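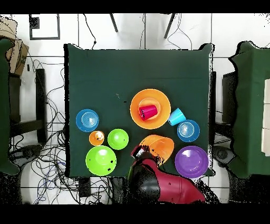

Visit report: Sturneck tableware return centre and training room
March 10, 2023

Sturneck supplies reusable plastic dishes to school kitchens and takes them back for washing. The Pulo project is meant to move part of the sorting from people to robot arms. I visited to see what the change has done to the jobs on the floor, and the morning was split between the sorting line and the room where the arms are set up and trained.

The line came first. Under the old arrangement each sorter stood at a belt and separated returned dishes by type, up to 4 hours at a stretch. The site handles 65 crates on a normal shift. Wrist and shoulder complaints were the main reason the firm gave for looking at automation, with turnover second.

In the training room the work is done at tables covered in green cloth, with plates, bowls and cups in several colours. Handling is by a two-fingered gripper. A dish that sits flat has to be taken by the rim, and a cup on its side calls for a different approach angle.

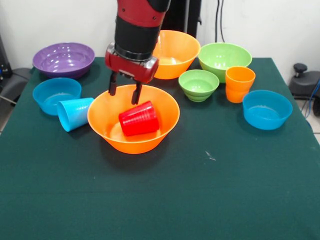
Shahbazi wrote the control software. The operators I spoke to were former sorters, retrained over several weeks last May. Their day now consists of laying out dishes, starting a run, watching it and logging the result against a fault code. A batch is 200 runs. The one I was shown on paper had 199 entries, and the missing one was being chased when I left.

The logging is heavier than I expected. Each fault code has its own sub-codes, and two operators can enter the same failed grasp differently. A shorter list is being drafted with the people who use it - a sensible step, and it should have been taken earlier.

Mixed layouts are the useful ones. Returned dishes do not arrive in neat rows, and a cup may come back inside a plate. Bowls of different sizes also need different finger openings.
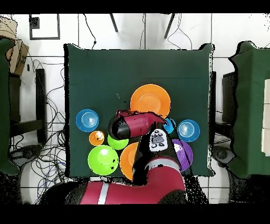 What has changed for staff

Lifting is down for the retrained group and screen time is up. Pay moved one grade. Breaks are easier to take, as a run can be held between dishes, where the belt could not. Against that, several operators said the work is quieter and more solitary, and that they miss the talk on the line.

Skoltberg, the contractor for the floor installation, plans to put the first arms beside the belt and leave the manual stations in place. Sorters would then handle cracked items and anything the arm rejects. The staffing plan for that stage was not available to visitors. I asked who decides when a manual station is closed and was told the question is still with management.
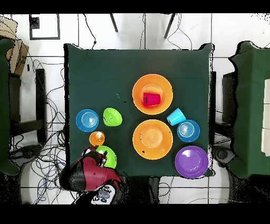
One operator remarked over lunch that the arm had taken the part of the job that hurt, but that she would like to see in writing how many sorters the belt will need once it is running. Another said the training had been worth doing and wanted the night crew offered the same course.

The visit finished in the wash hall, which remains fully manual at the loading end. Hearing protection is required there and is issued at the door.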